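4.2 Station rules for two-arm garment handling

Good practice for shared laundry tasks has mostly traveled by word of mouth, and we think it deserves better. The Harkimo rules are our attempt to write it down. They cover the table, the container, the garments and the operator, and they fit on one printed sheet. A first version was drafted by Guo and Vrettos and came into force on 01/01/2023; the text below follows the revision made the next February, after operators at the Andov site had sent in their comments (many of them excellent!).
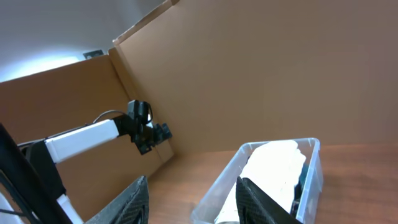 Enclosure rules come first in the sheet. Any surface that an arm could reach past must be screened, and the screens must be plain, with no print facing the work. We were delighted by how little this costs. Tan cardboard panels meeting at a corner do the job well, and a new site can cut and fold a set in one afternoon. Container rules follow. Walls should be see-through, so that a dark item lying against the side, half hidden behind a white cloth, can still be picked up by a wrist camera. Opaque tubs are allowed only for transport between stations.

Rule 4 deals with the approach. While one arm is working at the container, the other holds clear of it until the first has withdrawn. Liapis argued for a fixed waiting pose; Michailidis preferred a keep-out zone that moves with the active wrist. The sheet permits both, provided the choice is logged before the session begins and kept until it ends. Speed limits are set by the site, but they apply to both arms equally.

Garment rules took the longest to agree on, and they are the part we most enjoyed writing. A session should mix fabrics and states: folded pieces alongside crumpled ones, plain alongside patterned, with light and dark cloth both present. Zippers and paper tags stay on. Earlier practice at Margaritis was to remove them, and the resulting policies did poorly on ordinary clothes. Figure 2 shows a table that meets all of these points.
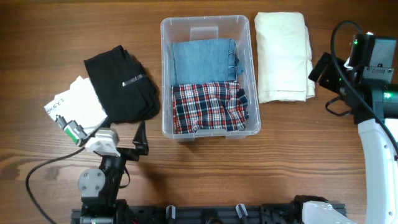 Figure 2. Two-arm station with folded denim and plaid garments in the clear bin; cream, black and white items lie outside it.

Cable rules are short. Every cable near a wrist needs enough slack for the full range of motion, and the operator checks each loop by hand with the power off. Bettencourt's suggestion that this check be repeated after every 80 episodes was adopted without debate. Sites that log more than 2000 episodes on one set of fingers must also inspect the fingertips and record the result on the back of the sheet.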